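Print this page | E-mail this chapter

Chapter 7
Picking a Hand

When I started working with robot arms I thought the arm was the hard part. I spent most of one January reading spec sheets for arms, and then I let Darnell Pruitt bolt on whatever hand was in the cupboard. It was a two-jaw gripper from Grilwood, and I still like it! It opens, it closes, and if you treat it well it does both for years.

Then we gave it a water bottle. An empty one, the thin crinkly kind (your students will have plenty). The jaws came together at the force we'd been using for wooden blocks and the bottle folded up like a paper hat. We turned the force down and it slid out the bottom. Somewhere between those two settings there was a good one, and finding it took Freya Penrose and me most of an afternoon and 32 bottles.

So this chapter is about hands, and how to compare them without fooling yourself. We'll use three: the Grilwood jaws, a suction cup on a Treloar mount, and the Stadance hand, which has fingers with joints in them and costs more than my first car. I went in rooting for the Stadance. You should know that before you read my numbers, and you should write down your own favorite before you collect any.

Our main test ran to 937 grasps, all at the Mostolton lab, all with the same arm and the same bin of objects. The jaws managed 97 percent on blocks and did so badly on soft bottles that Ikhsan Khoo asked me to check the wiring. I checked it. The wiring was fine. Fingers did better on the bottles but were slower on everything, and we'll spend all of Section 7.3 arguing over whether slow matters.

One more thing before we get going. Decide what counts as a grasp first. Terence Pickering counted anything that left the table, I wanted it held through a full wrist turn, and for about 900 trials in an earlier study we each kept our own tally and never compared them. Please don't do that. Section 7.1 has the scoring sheet we finally agreed on, plus a blank one you can copy.

Related chapters
Chapter 5: Where to Put the Camera
Chapter 6: Force, Slip and Squeeze
Chapter 8: Controllers, Side by Side 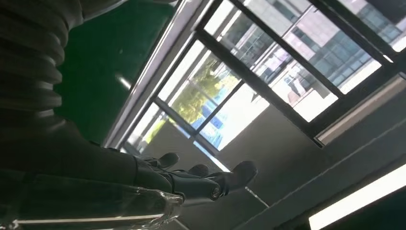 Figure 7.1. A jointed hand by the window, with clear plastic at lower left.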